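Section 7. Sorting Small Items at a Shared Desk

7.1 Purpose

This section sets out the procedure for sorting toys, figurines and other small items at a shared desk in the Kiltmont office. It applies to every desk fitted with the low wooden shelf unit and a pair of pulp trays. Staff who have completed the February session may go directly to 7.3.

7.2 Before You Begin

1. Clear the working area in front of the shelf unit. Papers, food and personal items are to be removed from the desk.

2. Place the two pulp trays side by side in front of the shelf unit. Leave a gap between them wide enough for the fingers, so that either tray can be lifted without moving the other.

3. Confirm that both trays are empty. Items left by the previous user are to be returned to the storage drawer before a new sort is started.

4. Stand the paper cup to the left, behind or beside the left tray. Pens and slim metal tools belong in the cup at all times when not in use.

5. Lay the toys on the open tabletop in front of the trays. A figure that will not stand may be laid on its side. The yellow Pichu is the first item on the Qureshi checklist and should be placed nearest the gap.

Note: Packages may be kept on top of the shelf unit during sorting. They are not part of the sort and should not be brought down to the table.

Caution: Keep cables clear of the trays. A cable lying across the tabletop can catch a tray rim when the tray is lifted.

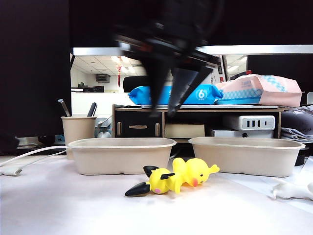
Humaira Hayat asks that the gap between the trays be kept even when only one tray is needed. At the Motell office the trays were pushed together, the rims caught on each other, and a full load ended up on the floor.

The request has been adopted for all desks. A user who needs only one tray shall leave the second in its usual position.

7.3 Sorting the Items

1. Assign a purpose to each tray before handling any item. Unless the desk sheet states otherwise, the left tray receives character figures and the right tray receives animals.

2. Bring the items to the front of the table. Items of the same color may be grouped for checking, but each must be picked up and sorted separately.

3. Check each item for cracks, sharp edges and loose parts. Ears, beaks and thin legs require particular attention - these are the parts most often damaged in storage.

4. Lower the item into its tray by hand. Do not drop it. The trays are made of molded fiber and will dent if struck repeatedly on the rim.

5. Move any item awaiting a decision to the side of the table. Large rounded toys and animal figurines with long legs may be left lying at the left and right edges until space is available.
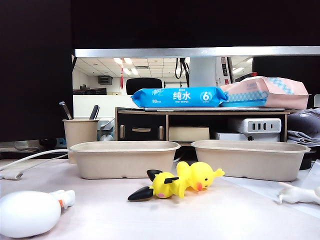
Figure 7-2. Yellow toys placed in front of the gap between the trays; further items at the sides of the table.

Note: Where two toys overlap, separate them before picking up either one. Glossy surfaces slip easily against each other.

7.4 Finishing

1. Count the contents of each tray and enter the totals on the desk sheet. A tray must not hold more than 84 small items, whatever their size.

2. Write the tray purpose on a paper slip and place it on top of the contents. Do not write on the tray.

3. Return unsorted items to the storage drawer and wipe the tabletop with a dry cloth.

4. Unplug any cable no longer required, coil it, and store it with the other leads.

Caution: Do not use a damp cloth near the power strips.

Replacement trays are supplied by Camus in packs of 100. Requests should be addressed to Aatos Toivonen and must give the desk number.

Section 7 last revised December 21, 2018.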